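Kosa open day, 22nd October

Heriberto Salazar met us at the door and took us straight to the tabletop stations. The day's job was handling a desk lamp with a pair of hand-held grippers.
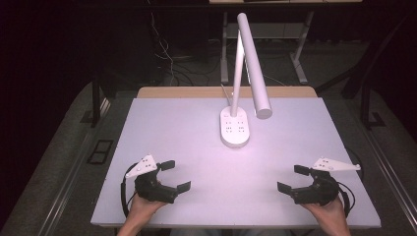

Kosa has logged 1,738 runs since August, 153 of them on lamps. Jhair Rivadeneyra asked about wear on the fingers and was told they are swapped often. 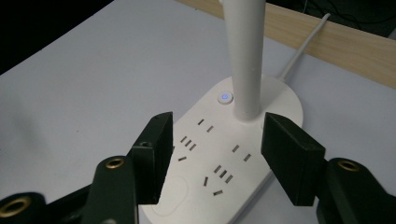
Gripper fingers open on either side of the sockets, power button lit blue.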